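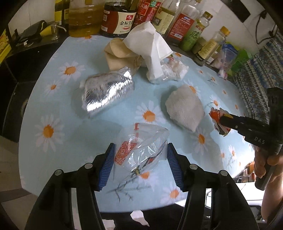
Unit 4. Clearing and Sorting a Shared Table

Housekeeping Practice I, handout for the second half of the course
Instructor: Volkan Eren

Read before the September practical. Bring it with you, along with the laundry sheet from Unit 3. Unit 5 (Floors) assumes you have done the table exercise at least once.

4.1 What the unit covers

The small table that everyone uses. In a guest house, a staff room or a family kitchen it collects wrappers, foil, napkins, half-used bags and towels in the course of one morning. Most of these things are light, soft and crumpled, and they look alike from a distance. Unit 3 dealt with hard items (cups, cutlery, trays), where the decision is mostly wash or put away. Soft items take longer because each one has to be looked at first.

The opening photo of this unit is the table we will keep coming back to: a round one with a daisy-print cloth, and on it a clear printed bag, a silver foil package, a white towel, a napkin and a few other pieces. Condiment bottles stand at the back by the wall.

4.2 Terms

Waste: anything that has done its job and will not be used again. Empty wrappers, used napkins, empty bags.

Linen: anything woven that goes back to the laundry or the shelf. Towels, cloths, napkins if they are fabric.

Stock: anything still in use or still holding product. Condiments, open packs of food, spare paper napkins that are clean.

Query: anything you cannot place in one of the other groups without asking. Use this group freely in your first weeks. It should shrink as you learn the house.

Note that "crumpled" is not a category. A crumpled bag may be empty or may have something in it. A crumpled towel may be clean.

4.3 Order of work

1. Look at the whole table before touching anything. Ten seconds is enough.

2. Set out two containers beside the table, one for waste and one for linen. Stock stays on the table for now. Query items go on a tray.

3. Take the clear bags first. They hide small things underneath and they slide. Hold the bag up, check it on both sides, then decide. A printed label tells you what the bag was sold with and does not tell you whether anything is left in it.

4. Foil next. Press it lightly from the outside. If there is something firm inside, treat it as stock or query. Do not open foil packages over the cloth. Open them over the tray.

5. Wrappers. Pick each one up by itself. Students tend to sweep them together with the side of the hand, and this is how a sachet or a teaspoon ends up in the waste. In the photo a red-and-white paper wrapper is held up on its own, clear of the towel — do it this way.

6. Bags with contents. The transparent bag next to the napkin has white and pale pink material in it, and from the photo you cannot say what that is. It goes to query. If you know the house you may be able to place it at once.

7. Paper napkins. Used ones are waste. If a napkin is leaning on a piece of linen, lift the napkin first and then the linen, so that crumbs fall on the tablecloth and not on the floor.

8. Towels and cloths. Unfold fully, look at both sides, refold or send to laundry. A folded towel has not necessarily been left unused. Terry cloth holds crumbs in the loops, so shake it over the tub.

9. Condiments. Leave the row where it is until the rest of the table is clear. Then move the bottles forward one at a time, wipe the base of each, wipe the cloth or surface behind, and put them back in the same order. People reach for them without looking.

10. The tablecloth. Fold the edges to the center, lift, and carry it outside or to the sink. Do not shake it indoors.

4.4 Patterned cloths

A printed cloth hides things. On a daisy print, white scraps of paper are hard to see against the petals, and clear plastic nearly disappears except where it catches the light. Run a flat palm over the whole surface once the large items are off. On a round table, work from the middle out in a spiral and finish at the edge nearest you.

If the cloth is plastic-coated, wipe with a damp cloth and then a dry one. If it is fabric, brush first. Wiping crumbs on fabric pushes them in. You will have to touch it to know which kind you have.

4.5 The Gekholm tally

The tally sheet we use comes from the Gekholm guest house, where the staff wrote down every loose item taken off the breakfast tables during one season. The total was 3,804 items. Of these, 1,600 were wrappers and small bags. The sheet has no column for time of day, and you will be asked to add one.

Points for discussion:

Where would more bins have made a difference, and where would they not?
Wrappers and small bags share one column. Should they be split?
The Viltitz house keeps condiments on a side shelf and not on the tables. What does this change in the order of work above?

4.6 Common errors from last year

Throwing out a bag with product in it. This was the most frequent one.

Putting a clean folded cloth in the laundry container because it was lying near waste. Check it, then decide.

Moving the condiments first. It feels productive and it leaves you with no clear place to set them down.

Stacking light items on top of each other "for now". The pile falls and you start over.

Working around a towel. Pick it up. There is usually something under it at Trerkine, where guests eat late.

4.7 Practical

Work in pairs in the Kılıçarslan kitchen, 9:30 in the morning. Each pair gets 7 minutes for the table. One person clears and the other fills in the tally sheet, then you switch and the table is set up again with the same items in different places. No talking during the first round. In the second round the person with the sheet may ask "why there?" up to 2 times.

Hand in: both tally sheets, your list of query items with a line on each saying how it was settled, and the extra time-of-day column.

Reading for next time: Unit 5, sections 5.1 to 5.3. Skip the part on rugs. Wear shoes you can kneel in.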